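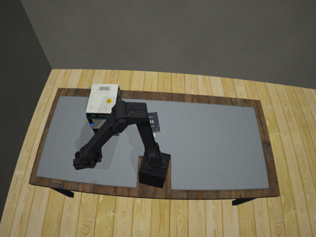
Figure 2. Long workbench with a weathered, reddish-brown wooden border, on a plank floor.

4.2 Where people put things down

Our 85 diary keepers agreed on very little, but they shared a firm belief that the surface they worked on was tidier than everyone else's. The belief held up well against the evidence, which was supplied each evening by the same people, in writing.

Entries were coded by Soylu and Ciobanu separately, using the scheme of Boateng (2000) with two changes. We dropped the category "temporary storage" after finding that one item filed under it, a jar of mixed screws, had been in place for nine years. We also split "clear space" into space that was clear and space that the diarist intended to clear. The second group was much the larger.

The bench itself made a difference. On long benches with a raised or contrasting border (Figure 2), people treated the edge as a kind of shelf and the middle as the place for work. On plain tabletops the work drifted toward the nearest corner, followed closely by the coffee. Diarists at the Tosach site complained of having too little room, and when the site moved to larger benches in September they went on complaining, in much the same words.

Werby's claim that a surface fills at the same rate whatever its size got only partial support. Small tables filled quickly and then stopped, there being nowhere left to go. Large ones filled slowly, and 5 of the 50 long-bench diarists reported no change at all over the study – a result we report without fully believing it. Fivier found a similar group and called them "stable users." Our coders had a less formal name for them, which was removed at the request of a reviewer.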